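About Us

Hi, and welcome to Idetti! I started this little sock business at my kitchen table on Jullach Street, with one box of samples and a very patient dog. I'd spent years buying socks that went stiff after a month, and one January I got fed up enough to order 60 pairs from a small mill called Kodano and sell them to my neighbors. They were gone before the weekend, so I ordered more (and then a lot more).

These days we have 22 styles and a proper workroom in the old Dimitrov building, up one flight of stairs and down a hallway that smells like the bakery next door. Last year we sent out 1,177 orders, which still makes me a bit dizzy.

So what do we do all day? Mostly we handle socks! Every pair gets opened out, laid flat on the table and looked over before it goes anywhere. I look for pulled threads at the toe, a cuff that's gone wavy, a heel that sits in the wrong place. Then it's matching, which I love – I could do it with the radio on until dinner. White ones are the worst, by the way. Two whites can look like twins until you put them side by side, and then one is cream and you have to start over.

Anything that doesn't have a partner goes in the odd basket. We go through the odd basket at the end of the month, and whatever is still single gets sold in our grab bags, 64 cents a sock. Some of you have been wearing mismatched Idettis for years and sending me notes about it – please keep doing that!

If you ever get a pair from us that isn't right, just write. You'll get a new pair and an apology from me, and you can keep the old ones for dusting.

Come and see us if you're in town. The stairs are steep but the coffee's good.
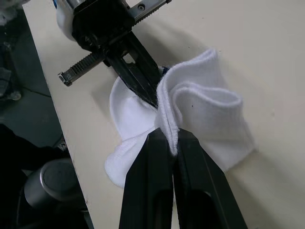
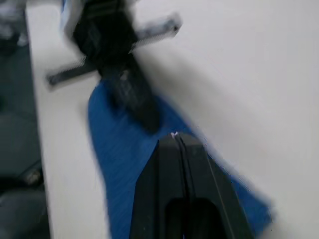
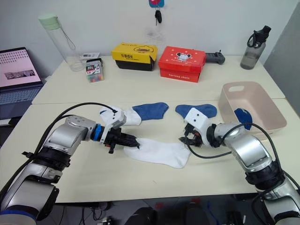
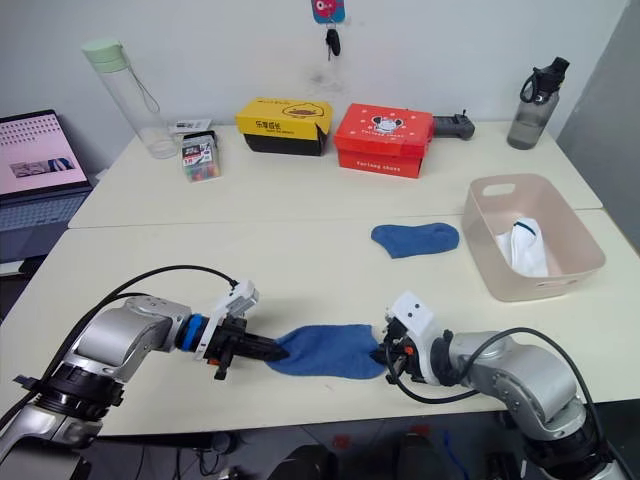 Whites and blues at the sorting table, the last two with the pink basket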